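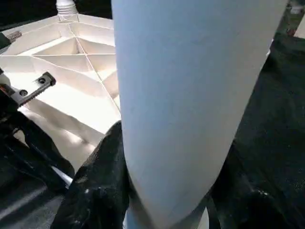
Molded ribs converge on a central hub behind a smooth, pale cylinder.

The underside of a plastic stand gets little attention in the showroom and most of the attention in the workshop. Monico, which repairs light molded furniture from a unit in Stusthorpe, starts every job there. A flat panel without ribs has to be thick to stay flat, and thick sections cool unevenly in the mold. Ribs allow a thinner wall. The usual target is a rib no more than 70 percent of wall thickness at its root - anything heavier tends to leave a sink mark on the good face.

Dirt collects where the ribs cross. The shop uses a soft brush first, then a damp white cloth, and keeps spare cloths rolled so that a clean one can be picked up without disturbing the rest.

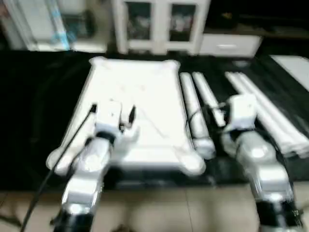
Cloths are changed often. Grit carried from one cell to the next scratches a matte finish quickly, and scratches on white plastic hold gray dust. Sukard, a supplier of molded bases, recommends lukewarm water and no solvent. Monico follows that, and allows 2 hours of drying before inspection. 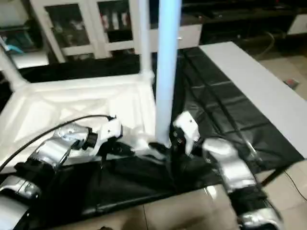 White ribbed stand and light-blue pole, with black sheeting over the tabletop.

Inspection is done upside down against a dark ground, where hairline cracks show best. Cracks usually start at the hub, where the walls meet and the load changes direction.
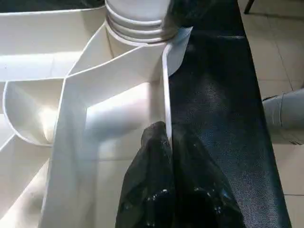 Deep recesses need a low side light, moved slowly. The Aguiar method, used in the shop for over 7 years, works from the hub outward and marks each fault in soft pencil before any repair begins.

Contact the editors | Copyright, all rights reserved | Back to top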